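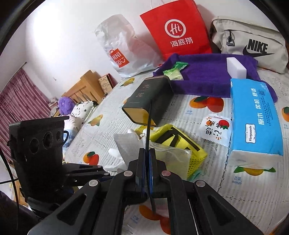
Green tin on the mango quilt

Skin and Body forum > Treatments > Peels after laser hair removal, how long did you wait?

tealeaf_kusgate
I finished my sixth session of laser on my underarms and lower legs in July. The clinic in Kusgate is offering a lactic peel for the legs at $200, and the woman at the desk said I could book it two weeks after the last laser. Their own aftercare sheet says four weeks. Has anyone done both, and what gap did you leave? I have dry skin and some darker patches around the knees.

marlo40
Go with the sheet. I left four weeks and had a bit of flaking on the shins, nothing else. Stop any retinol on your legs a week before.

pinfeather
Two weeks is fine if your skin has settled. I did it at 12 days with a mild lactic and had no trouble. Four weeks is what they print so they're covered.

dunny_brush
Disagree with pinfeather. Mine looked settled at two weeks as well and I ended up with brown marks on both calves that took until the next winter to fade. I tan easily, so that may be part of it. If you already get dark patches I wouldn't rush.

pinfeather
What strength was yours though? Mine was 30 per cent, on for three minutes. That's a different thing from a strong glycolic.

dunny_brush
40 per cent glycolic. Fair point, but the original post doesn't give a strength, and it should be the first question to the clinic.

tealeaf_kusgate
I rang. It's lactic, and they start at 40 per cent. They do a patch test behind the knee for free if you come in beforehand. The therapist I spoke to said four weeks, so the desk had it wrong.

oldmate_soap
$200 for lower legs seems dear. The Rudoter place charges $60 a session if you buy three, but parking is terrible and they only do peels in the morning.

marlo40
Rudoter was good for my face but they skipped the patch test and I had to ask for it. I'd pay more for someone who does it without being asked.

quillback
Whichever you pick, sunscreen every day afterwards, including the backs of your knees. And a plain moisturiser, nothing with fragrance. I use sorbolene from the chemist.

pinfeather
Agree on the sunscreen. Still think four weeks is overcautious for lactic, but if the therapist says four then do four.

tealeaf_kusgate
Booked the patch test and will wait the full four weeks. I'll post how the knees go.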